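Support > Tickets > Building Systems > Ticket 2156

Search tickets Enter keyword or ticket number Go

Ticket 2156: Ventilation unit over cutting tables shuts off by itself
Site: Calleck Upholstery, Brovergate
Unit: Palia ceiling unit with Tsai wall controller
Status: Open (reopened twice)

Original report
The unit over the cutting tables stops without warning. No alarm, no error code, the display on the wall controller still says RUN. It comes back on its own or it doesn't. If it doesn't, we switch it off at the wall, wait, and switch it on again. This started after the August service visit. We were told at the time that nothing was changed.

Reply from support
Please clean the filters and confirm the controller firmware is up to date.

Customer update
Filters were cleaned before we wrote in, which I said on the phone. We cleaned them again. Firmware is current according to the controller, for whatever that is worth coming from a device that says RUN when the fan is not turning. It stopped again the same afternoon.

Reply from support
The behavior may be caused by the thermal cutout. Please check that the intake is clear and that the unit is not being run above its rated room temperature.

Customer update
Intake is clear. The room was cool enough for sweaters. I don't see how the cutout explains this, but I put a thermometer at the intake and wrote down what it said each time the unit quit. No pattern. It quit in the cool of the morning and ran through the warmest part of the day.

One thing I did notice. When it quits, it tends to quit after 90 minutes of running, or close enough that I started watching the clock. The August paperwork has a line reading "timer restored to default." If that is not a change, I'd like to know what you call one.

Reply from support
The default timer setting is 60 minutes and would not produce a 90 minute shutdown. Ticket closed as not reproducible.

Customer update (reopened)
Please don't close this again without asking. I went into the installer menu and parameter 113 is set to "occupancy." The manual you sent skips that parameter entirely. My guess is that the controller is waiting for someone to walk past the sensor and shuts the fan off when it thinks the room is empty. People working at the tables hardly move from one spot for long stretches, and the sensor is on the far wall behind the fabric racks.

I know the first answer will be that the sensor was tested and passed. I'm sure it did, with a technician waving at it from a few feet away. Work here is done bent over the cloth, head down, and I doubt the sensor picks up much of that.

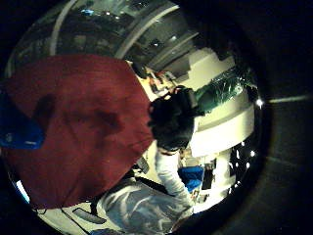

Page last changed: Jun 8, 2019

Reply from support
Occupancy mode should not be active on this model. Please set parameter 113 to "manual" and monitor.

Customer update
Set to manual. The unit then ran a full shift without stopping, which is encouraging but proves very little, as it has done that before between faults. I also changed it back to occupancy the next morning to see if the fault would return. It did, before lunch. Back on manual now.

So the workaround seems to hold. I'm still not calling it a fix, for these reasons:

- After a power cut the controller goes back to occupancy. I tested this at the breaker.
- The display still says RUN with the fan stopped, so we only find out when the air gets stuffy.
- You say the mode should not be active on this model, yet there it is in the menu.

Reply from support
Passed to the controller team. A firmware update is planned that may address the reset issue.

Customer update
"May address" is not something I can plan around. Leave the ticket open until there is a version number and we have cut the power with it installed. In the meantime there is a note taped beside the controller telling whoever opens up to check 113 first.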